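Giving up the big shop

I stopped doing a big weekly shop in January, and since a couple of you asked how it's going (hello Zachary Robichaud, I did get your message, sorry it took me a fortnight), I thought I'd write it all down in one place.

For years I was a Sunday person. Up early, list on the back of an envelope, round the Tradell by the ring road before the car park filled up, home by half ten with the boot full and a foul temper. I did it because my mum did it. She had four of us to feed and a chest freezer in the garage. I have me, Ngan-ling when she isn't on shift, and a fridge with one working drawer. It took me an embarrassingly long time to notice the difference!

What got me started was the bin. I'd bought a whole celery for the sake of two sticks, again, and I was scraping it out of the bottom of the drawer with a spoon, and I thought, I have paid money for this. So I went through the fridge and pulled out everything that was past it. Half a cucumber, a bag of spinach I don't remember buying, two tubs of hummus with a spoonful left in each. I won't go on. There was a yoghurt in there I'd rather not discuss.

So the new way is little and often. I walk to Penner's on the corner after work, usually three evenings a week, and buy what we're going to eat that night and the next. That's it. I go with a basket, never a trolley, and if it won't fit in the basket it can wait. Penner's is dearer for some things, and I'm not going to pretend otherwise. Their butter makes me wince. But they'll sell you a single carrot without looking at you funny, and the man on the veg side has started telling me what came in that morning, so I've eaten more purple sprouting broccoli this spring than in the rest of my life put together.

The heavy stuff I still get in bulk. Rice, tins, loo roll, the big bottle of oil. Ngan-ling has a system for this (Ngan-ling Chung has a system for everything, ask her about the airing cupboard) where we write it on the side of the fridge as it runs out and do one trip when the list gets to the bottom of the paper. We've done that 3 times so far. The last one came in at a bit more than I'd have liked, but half of it was coffee, and I don't count coffee.

Things I didn't expect: I cook more. I thought I'd cook less, coming in tired with a bag of bits, but when you've just bought a piece of fish you do feel you ought to get on with it. Also the walk. It's 800 steps to Penner's from my front door, I know this from the phone, and it has turned into the part of the day where I ring my sister. She's stopped answering with "what's wrong?".

Things I miss: having something in. If somebody drops round now it's toast. And there was one miserable wet evening when I'd have given anything for a frozen lasagne, and I ended up having crackers and the end of a jar of pickle, standing up. I've since bought a frozen lasagne. It lives at the back and we don't talk about it.

The other thing is sauces. I've gone down to mustard, soy and ketchup, plus whatever Ngan-ling brings home from her auntie's, and I'd had eleven jars in that door before. Most of them had been bought for one recipe and then moved house with me.
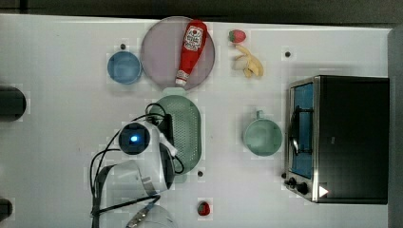

Does shopping little and often save you any money?

A bit, though less than I'd hoped. We pay more per item at Penner's and throw nearly nothing away, and the second just about beats the first. If you've got a big family or the nearest decent shop is a drive, I'd stick with the weekly one and be stricter about the list.

Next job is the freezer drawer, which has frosted itself shut again. If anyone has managed to defrost one of these without flooding the kitchen, please tell me how in the comments, and please be specific about towels.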